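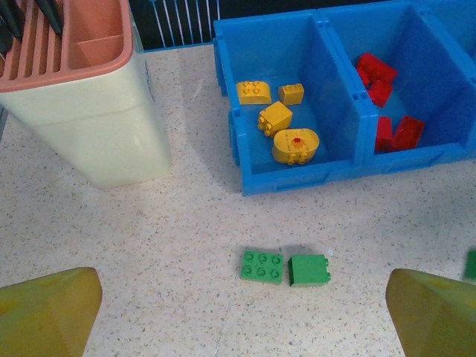 I've wanted a machine to tidy my house since the children learned to throw things, so I spent a morning with an engineer at Sulska asking, more or less, when I can have one. She laughed and put the kettle on. The job her team keeps coming back to is one every parent knows — toy bricks into the right bit of the box, yellows in with the yellows, reds in with the reds, and a couple of green ones still out on the worktop.

"People ask why we don't start with something useful," she told me. "I say, have you ever picked up a brick that's fallen on its side?" (I have, usually with my foot!)

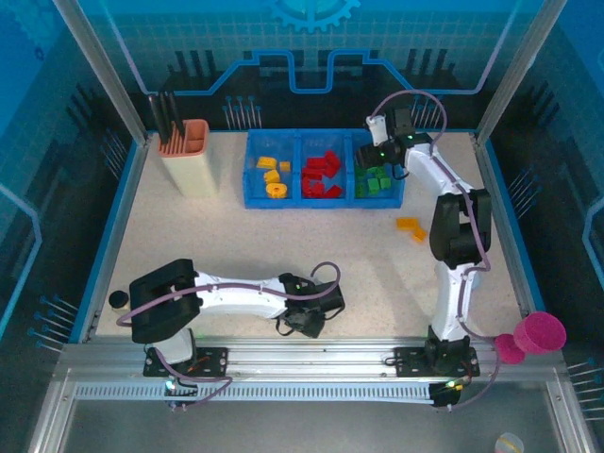

I asked how much practice it takes. "We've logged 4,000 tidy-ups since May," she said, "and 737 of those needed one of us to step in." That sounded rather good to me, and she pulled a face. On a shop floor, she said, a job like that would be sent straight back. Giradance, who pack gift boxes, tried a similar set-up for 12 weeks and went back to people for anything small or squashy.

So what about laundry? "Towels, maybe. Socks, ask me again when you've got grey hair." I pointed out that I already have some.

She does think shops will get there before homes do, as a shelf stays put and a kitchen never does. I came away quite cheered, and then went home and picked up 23 bricks myself.

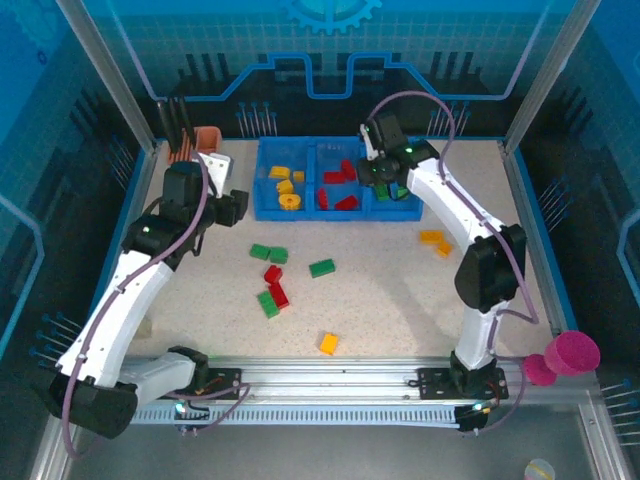
What she'd let one do at home

"Sorting, yes. Wiping a table, nearly. Anything with a knife or a cat, no."

Print this page | E-mail to a friend
12 comments | 23 shares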